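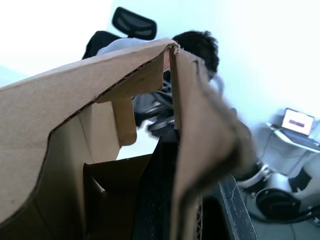

Carton, flaps up, inner edge torn.

Thursday. Fudge, vanilla base, graining trial.

Carrying on with the question of whether the Drula syrup does anything for the texture. The leaflet says "a smoother bite for longer". Longer than what, it doesn't say. I have now made this fudge enough times with plain glucose to know what it does, and I'm not swapping over on the strength of a leaflet.

Same pan both times, same butter, same cream, syrup swapped weight for weight. Batch A is our usual glucose, batch B is Drula. Both taken to soft ball and checked with a drop in cold water as well as the probe, as I don't trust the probe. It was reading high in boiling water this morning and I've written the correction on the tape on the handle. Please don't peel the tape off.

Left both to cool 20 minutes before beating. A went dull first. B stayed glossy and I nearly overbeat it waiting for it to turn. Poured B a bit late, so the top is rough. That's my doing and shouldn't be held against the syrup.

Tasted at 4, both trays still slightly soft in the middle. A: short, clean, a little sandy at the edges. B: smoother, yes, but also sweeter at the front and a faint cooked taste I don't care for. Could be the syrup, could be the extra minutes in the pan. One batch of each proves nothing and I'd be annoyed if anybody quoted this page as if it did.

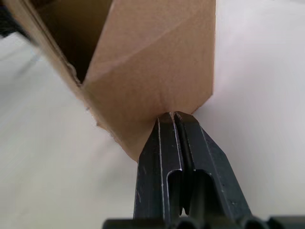 Liam Gilmartin thinks I'm blaming the wrong thing altogether. His note, copied in from the back of the recipe card: the sandy edges are from sugar left on the side of the pan, you'd get them with any syrup you like, brush the sides down or put the lid on for a minute and then compare. He also says Gallagher used to do the whole lot with golden syrup and it sold perfectly well.

Fair point on the pan sides. I did brush down on B and can't swear I did on A. I'm less taken with the golden syrup argument. Plenty of things sell perfectly well.

So the comparison isn't worth much as it stands. Run again, sides brushed on both, poured at the same look and never mind the clock. I'll make two of each this time. 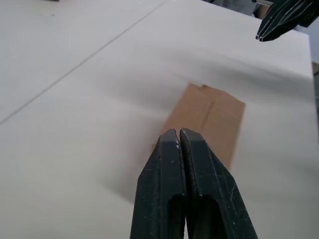

Cutting went better than the boiling. Knife warmed and wiped between strokes, and no oil, which only made the last lot greasy. Five squares from each tray wrapped in waxed paper and put by for keeping, the rest left bare to see how quickly they dry. If you're cutting on the white top, stay on the big panel and keep clear of the joint, as crumbs get down into it and they're a misery to get out. Waxed paper under the slab either way.

Surkix flavour drops still unopened. They were sent with the syrup and claim to taste of clotted cream. I've got actual cream.

Jalludwood want a keeping time for their label. They can have one when I've got one. So far I have a guess, and I'm not printing it.

To do: new probe, more waxed paper, find out what's in the Drula apart from glucose. The sheet only says "sugars".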